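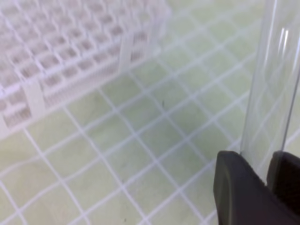

Workshop tips: when the arm drops or cracks a tube

Most faults on a small bench arm loading tubes into a rack are grip or alignment faults. The notes below come from a run in October when our Tidero arm cracked four tubes in one afternoon. Juraj Beneš traced the cause to a finger that had worked loose on its screw.

Before touching anything
Press the stop and leave it pressed. A paused program is not a stopped arm — ours resumed by itself after a network dropout while Yu-ting Yip was reaching for the rack. Switch off at the wall if you need your hands between the fingers. Some grippers hold their grip with the power off and some let go, so support the tube first.

Broken tubes
Glass or plastic, treat the edges as sharp. Cut-resistant gloves and safety glasses, then tweezers for the large pieces. Pick up the fines with damp paper towel. Do not use compressed air. If the tube had anything in it, check what it was before wiping.

Tube slips in the grip
Wipe the finger faces with isopropyl on a lint-free cloth and let them dry. Check both fingers for play by hand, power off. Raise the grip force one step at a time and run an empty tube after each step. Clear tubes are easy to mark at the wall, so stop at the lowest setting that holds.

Tube hits the rim of the rack
A plastic rack is light and will creep when it is bumped. Lay it on a gridded cutting mat, line one side up with a printed line and tape the feet. Re-teach the corner cells only after the rack is fixed. Kwok-wai Wan re-taught ours three times before noticing it had moved 4 mm.

A tube held low by the fingers has a long free end, and any tilt shows up most at the top. Sight it against a square from two sides.

Slow test
Run at the lowest speed with empty tubes, one hand on the stop, until a full rack goes in without contact. We do 77 insertions, then repeat at working speed. Log each fault with the cell position and the grip setting.

Spare finger screws are in the drawer marked Britden. Use the medium-strength threadlocker, not the permanent one.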